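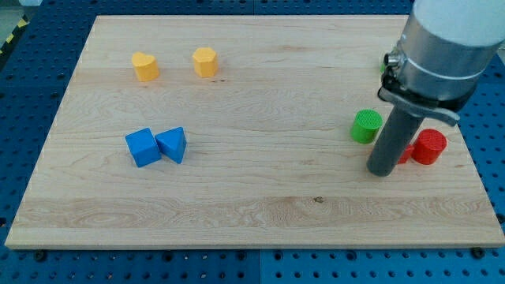

Do children's shape blocks teach shapes? A small project report

Aitken College, Design and Materials, second-year project
November 2022

1. Why we picked this

The brief asked us to take an everyday object and test one claim that is commonly made about it. We chose shape blocks, the small coloured kind that come with a sorter or a tray. The claim is that handling them teaches children to recognise and name shapes. It appears on packaging, in shop listings and in a good deal of the advice written for parents, and we had all grown up assuming it was true.

We are less sure now. We did not find that the claim is false. We found that it is vague, that colour gets in the way, and that our own test was too small to settle much. Our tutor asked for a firm conclusion in the draft and we have left it out, as we don't think we have one.

2. What we used

The blocks came from two sets bought second-hand, one sold under the name Zundville and one under the name Larkano. Neither set was complete. We mixed them, which in hindsight was a mistake, and we come back to it in section 6.

For a working surface we used a pale wooden board. The wood has a fine wavy grain and a small dark knot near the lower middle. The blue panel beneath it is covered in a grid of round holes, and we would not choose it as a background for anything to do with shape. Small blocks are hard enough to judge without a pattern running behind them. The board gave us a plain area, or nearly plain. One of us argued that the grain was a distraction too, and sanding and painting the board was discussed and dropped.

The two yellow blocks are worth a closer look. One is a heart, with two rounded lobes and a point. The other is a hexagonal prism with a flat top. They are the same mustard yellow and both are plainly blocks of the same family, yet they ask very different things of a child. A heart is a picture of something. Children meet it on cards and pyjamas long before they meet it in a tray. A hexagon is a piece of geometry, and a child who gets it right has probably been told the word. Treating the two as equal items on a list of shapes learned seems careless to us, but most of the packaging we read does just that.

3. What we wanted to find out

We wrote down two questions before starting:

Do people sort mixed blocks by shape or by colour if they are given no instruction?

Does the angle at which a block is seen change how easily its shape is named?

The second question came from setting up the board. Looked at from a low angle, a block shows as much side as top. The heart keeps its point but the lobes flatten. The hexagon loses some of its sides altogether, and what is left could be mistaken for several other things. A child sitting at a table sees blocks in this way nearly all the time. The neat outlines printed on the box are drawn from straight above, a view that hardly anyone playing with the blocks will have.

4. Method

We asked 17 people to take part. We had hoped for children and had approached a nursery, but the consent forms would have taken longer than the project. All of our participants were students at the college. This is the largest weakness in the report and no amount of careful writing will get round it.

Each person was given a handful of mixed blocks on the board and told to "put them in order". We were deliberately unhelpful about what that meant. When they said they had finished, we noted the main rule they seemed to have followed.

Afterwards they sat on a low stool, with their eyes not far above the level of the board, and were asked to name the shape of single blocks placed towards the far edge. Standing up was not allowed. Leaning was supposed to be banned as well, but people lean, and we stopped correcting them after the first few.

5. Results

In the sorting task, 11 people grouped mainly by colour. The others either grouped by shape or did something we could not classify, such as making a line from pointed to round. One participant built a tower and would not be drawn on why.

In the naming task the heart gave no trouble to anyone. The hexagon did. Some 7 people called it something else at first, most often an octagon, and several changed their minds once they had leaned forward.

We also noted how often colour came up in speech. People said "the yellow one" far more readily than they gave the name of a shape, even when more than one yellow block was in front of them and the phrase was no use. We didn't record this properly, so there is no figure to give, only an impression shared by everyone who ran a session.

6. What can be trusted in this

Not a great deal. Adults already know their shapes, so a test on adults cannot show whether blocks teach them. At best it shows what blocks draw attention to, and in our sessions this was colour. One could argue that children would behave differently. One could also argue that the effect would be stronger in them. We have no evidence for either and would distrust anybody who claimed to have it on the strength of a project this size.

Mixing the two sets caused a further problem. The blocks were not all finished alike, and a person might have grouped them by surface or by feel without saying so. We would have recorded that as colour.

The word "order" was also a poor choice. It suggests a line or a ranking. "Put together the ones that belong together" would have been fairer, though it is a mouthful.

Finally, we sat close to the participants and wrote while they worked. A few of them watched our pens.

7. The guidance we read

We looked at a teaching pack by Jerkier, a small educational supplier, which recommends naming the shape aloud each time a block is picked up. This struck us as the most sensible thing in our reading and also the most damaging to the general claim. If an adult has to supply the word every time, it is hard to say how much the block is doing. A drawing or a biscuit might serve as well. The pack doesn't consider this.

It also advises starting with blocks all of one colour. We agree, and on the basis of our sorting task we would put it more strongly. A set in which colour and shape both vary is offering two lessons at once, and the louder one is colour.

8. If we did it again

We would use one set, painted a single colour for half of the sessions and left alone for the other half. We would fix the height of the stool and mark positions on the board in pencil. The consent forms would go out in the first week. We would also drop the heart, or else test it separately with other picture shapes such as stars and moons, where the real question is whether a child knows the object.

The blocks have gone back into the department store cupboard, still mixed, with a list of which pieces came from which set taped inside the lid.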